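3.2 Bags and packing materials

The study compared how a small day bag is filled and emptied when its shape and fastenings are kept the same but the contents change. Earlier work on packing has mostly looked at suitcases and shipping cartons, which hold their shape when empty. A soft backpack does not. Its opening folds in on itself, its straps spread out on the table, and the way it is first laid down affects which part of the zipper can be reached.

We collected 106 packing trials and used 66 of them in the analysis. The rest were set aside before any timing was done, most of them because an item on the packing list was missing from the tray at the start. Trials were carried out at the Primbridge site, and the records were checked a second time at Cornel by readers who had not seen the packing lists.

Bags were chosen for strong color contrast between their parts. In pilot work with a plain black bag, readers often disagreed on where the strap ended and the body began, and this made the start position hard to code. The multicolored bag in Figure 2 gave far fewer disagreements. Its outer edge is teal, the band that carries the zipper is orange, and the fabric panels are red. The zipper pull is also orange, and a wide loop of the same color stands up near the middle of the bag. These parts served as our landmarks.

The start position was coded from three landmarks: the zipper pull, the loop and the lower webbing. A bag was coded as "spread" when the webbing lay out over the table and as "gathered" when it was tucked under the body. Side of table was coded separately, as left, right or center, using the body of the bag only. Straps that reached past the midline did not change the code.

The table was kept clear apart from the bag and the items in use. Its pale cream top was chosen to go with the light wall behind it, so that the edge of the bag stood out on all sides. The top has a thin seam that divides the rear part from the front part. We used the seam as a reference line when coding how far forward a bag had been pulled. 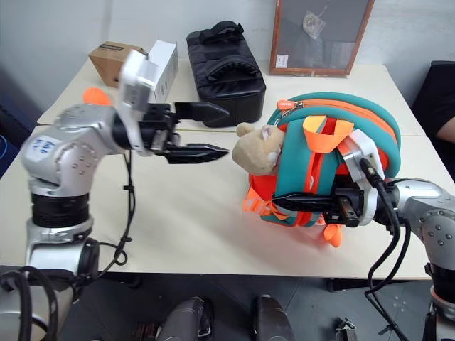
Figure 2. Backpack on the right half of the table, coded "spread" and "right." Orange webbing lies out over the table at the lower left of the bag. The orange zipper pull is at the upper left end of the zipper.

3.3 Items to be packed

Each packing list was drawn from a pool of household goods that a person might carry for a day out. The pool was split into soft items, such as socks and plush toys, and firm items, such as boxes and bottles. No single item weighed more than 200 g, and the heaviest complete list came to 3,860 g with the bag included.

Lists were built so that soft and firm items appeared in different orders. Following the Rotwood packing scale, an item was scored as packed when no part of it showed above the zipper line. Items that had to be pushed down a second time were scored as packed but marked with a repeat code. Plush toys received the repeat code more often than any other item, mainly at the ears and feet, which tended to catch in the zipper teeth.

We did not control the order in which items were picked up from the tray. Liang reports that a fixed order shortens packing time but hides the choices of interest here, such as whether a firm item is used to hold the bag open. Pick-up order was instead recorded for each trial and entered as a variable in the models described in Section 4.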